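About Wava

Wava writes and maintains working rules for people who teach household tasks to robots. We are based in Edville, with a second office in Drullulcombe, and our members are small firms, college departments and independent operators who record handling work by hand in ordinary homes. Folding, sorting, stacking and putting away make up most of what our members record.

We do not build machines and we do not sell recordings. Our work is the Home Handling Code, the training that goes with it, and the review of sites that have agreed to follow it.

How we began

The first version of the Code was a 14-page document drafted by Vangelis Psarras and Dolores Szabo for the Vasilakis workshop, where both were then employed. Operators at the workshop had been trained one at a time, each by whoever was free, and the same shirt could be folded in several different ways in the same afternoon. The recordings were hard to compare and some had to be set aside. The draft put down in writing how a session should start, how it should stop, and what an operator should do when something went wrong in between.

Other groups asked for copies. Wava was set up to look after the document, to answer questions about it, and to make sure that changes were agreed on before they were printed. Membership now stands at 56 organizations.

What the Code covers

The Code applies to any session in which a person uses hand-held grippers to carry out a household task for the purpose of robot training. It has four parts: the home, the operator, the task and the record.

The part on the home deals with consent and respect for the household. A written agreement must be in place before equipment is brought through the door. Residents are told which rooms will be used and may withdraw a room at any time, without giving a reason. Operators do not tidy, move or restyle a room to make it look better. Furniture and personal belongings stay where the household keeps them, and only the items named on the task sheet may be handled.

The part on the operator deals with training, rest and safe handling. No operator works for more than 30 minutes without a break. Grippers are held by the handle only, and fingers are kept clear of the linkage while the jaws are closing. Cords are checked before each session and kept away from the feet. Long sleeves are allowed provided they are close fitting at the wrist. 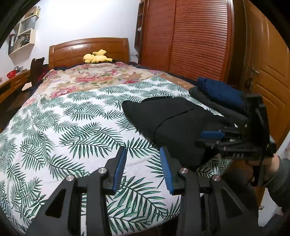

Clothes handling on a made-up bed, with two hand-held grippers in use.

The part on the task is the longest, and soft goods take up most of it. Clothing is laid out as flat as the fabric allows before the first fold. Finished pieces are stacked to one side, clear of the working area, and are not used as a rest for the tools. Both grippers should approach the garment from positions the operator can hold in comfort. Where a fold fails, the operator opens the garment and begins again, and the failed attempt is kept and marked as such. Members sometimes ask to leave failed attempts out. The Code does not permit this - a record with the mistakes removed gives a false account of the work.

Patterned bedding, dark clothing on dark cloth and low light are all permitted conditions. They must be noted on the task sheet in plain words.

The part on the record sets out what is to be written down, who may see it and how long it is kept. Names of residents are never stored with the recordings. Papers, letters and family photographs are to be covered or put away by the resident before work begins, and any recording that shows them by accident is reported to the site lead on the same day.

Training and review

Operator training is led by Fotini Raptis. The course includes classroom study, supervised practice with grippers and a practical test in a furnished room. A pass is valid for two years.

Site review is led by Saron Gebremichael. Reviewers visit each member once a year, observe a full session and read a selection of task sheets. Findings are sent to the member in writing. A member that disagrees with a finding may ask for a second reviewer, who will not be shown the first report.

Changes to the Code

Any member may propose a change. Proposals are collected through the year and discussed at the members' meeting in December. The current edition took effect on 14th April and replaces all earlier editions, including the short guide for student operators.

Printed copies are held at both offices. Members may copy the Code freely for their own staff. Other organizations are asked to write to Lambros Kokkinos, Secretary, at the Edville office.

Concerns

Residents who have taken part in a session and wish to raise a concern may contact either office directly. They do not need to go through the member that carried out the work. All concerns are acknowledged in writing and a copy of the outcome is sent to the resident.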